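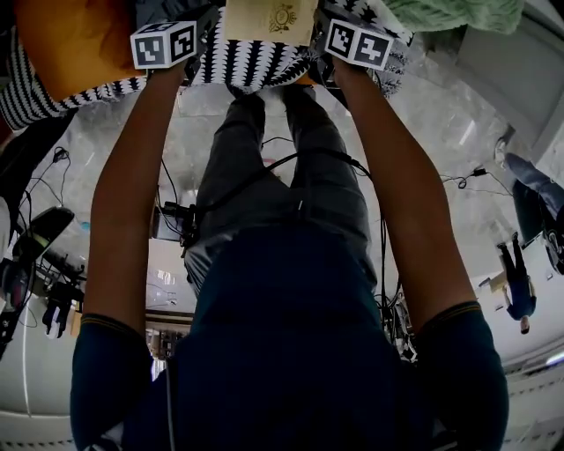 Black and white zigzag, with the light green to one side.

The fabric store at Wunstead — gallery and notes

Posted 30 January 2023

We finished moving the Brito fabric store into the Wunstead unit this month, and several members have asked what the place looks like and what is in it. The notes below cover what we hold, how it is folded, and how to borrow it.

For anyone new, the store lends cloth, cushions and throws to groups putting on plays, fairs, school displays and open days. It started in September, 14 years ago, in Carys Rowlands's spare bedroom, and then spent a long time in two locked cupboards at Jutdale. The cupboards were free but they were damp at the back, and we lost a good wool blanket and most of a set of curtains there. The Wunstead unit costs us money, but you can walk into it and spread a piece out at full length before you decide.

About the patterned cloth

The zigzag is one of our most borrowed patterns. It reads well from the back of a hall and it goes with nearly any plain color. It also turns to stripes along part of the cloth, so if you want zigzags only, look at the whole piece before you take it. One group hung theirs with the striped part front and center and had to turn it around during the intermission.

Black and white prints are washed cold and by themselves. Please don't wash anything before you return it. We know people mean well, but a gray zigzag is no use to anybody, and we have one of those already. It is used for lining boxes.

About the plain colors

Greens go out in spring and come back in summer. The light green with the textured surface is good for tabletops and for grass in a pinch, and it doesn't show creases the way the smooth cotton does. The darker green is thinner and needs something behind it if there is going to be a lamp on the other side.

Orange and brown are our largest group after white. Most of it came from one donation, a family in Druncombe clearing a house. There are cushions, curtain panels and some loose pieces with no hems. The loose pieces can be cut if you ask first. Nothing else can be cut.

White sheets are stored apart from everything else. Borrow as many as you like. They are old hotel sheets and we will never run out.

Folding

Joon-young Sun rewrote the folding instructions and they are pinned up inside the door. The short version:

Lay the cloth flat with the right side down.
Bring the long edges together, then fold in half again the same way.
Fold from one end toward the other until it is the width of the shelf.
Put the label where it can be read from the front.

Cushions are not stacked more than two deep. Fringed throws are rolled, fringe inside, and tied with tape. Use the cotton tape in the jar, never string or rubber bands. The rubber bands we inherited from Jutdale left marks on the velvet that have not come out.

Two people can fold a large piece in a minute or so. One person can do it on the floor, which takes longer but works fine if the floor has been swept. The broom hangs behind the door.
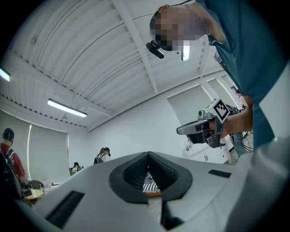
The room itself was the hardest part of the move. We looked at three others before this one, and Prasanna Ekanayake had nearly given up when the Wunstead landlord called back. What sold most of us on it was overhead: the ceiling is white and ribbed, with a white beam running across, and you can judge a color under it. At Jutdale everything looked brown until you got it outside. The lease runs for 17 months and we can renew. We are not allowed to fix anything to the beam, so please don't hang cloth from it, even for a quick look. A clothes rail on wheels is on order for that.

Heating is a plug-in radiator. Turn it off at the wall when you leave. Kyung-tae Sun has the spare key and lives nearby, but he works nights, so try not to call before noon.

Labels and the list

Every piece now has a cotton label with a number and a length. The old paper tags have been taken off, although we expect a few were missed. If you find one, bring it to the desk and we will match it up. The list is kept in a ring binder and also on Hok-lam Fang's computer. The binder is the one to trust. If the two disagree, write a note in the margin and leave the computer to Hok-lam.

Lengths on the new labels are in feet and inches. They were measured after washing, so some are shorter than the old list says. The blue damask has lost the most.

Borrowing

Members can take up to 6 pieces at a time, for three weeks. Larger loans for a full stage production are possible, but we need to hear from you early, and spring is already filling up. Sign the binder when you take something and again when you bring it back. Initials are fine as long as we can read them.

Bring your own bags or boxes. Trash bags are not suitable, as more than one loan has been put out with the garbage by mistake. A clean pillowcase holds more than you would think.

If something gets torn or stained, tell us. We mend on the first afternoon we have enough people, and small tears are easy to deal with when they are fresh. There is no fine. For candle wax, leave it alone and don't try an iron.

What we would like

We are short of dark blue, anything with a metallic thread, and long narrow pieces that could go down the middle of a table. We have enough florals. We have far too many lace curtains and would be glad to give some away.

We also need shelving for the back wall. The two units that came from Jutdale have been put back together, but one leans, and it is being used only for light things. Secondhand is fine. Depth matters more than height — the folded pieces are made to fit a deep shelf and they slide off a shallow one.

The move cost 3,000 in total, counting the van, the deposit and the washing. Most of that came from the fall sale and the rest from the reserve. Carys has the receipts if any member wants to go through them.

More photos will be added to this page when the shelves are up. If you have pictures of our cloth in use, in a play or on a stall or anywhere else, send them to Prasanna with the name of the group and the label number if you have it.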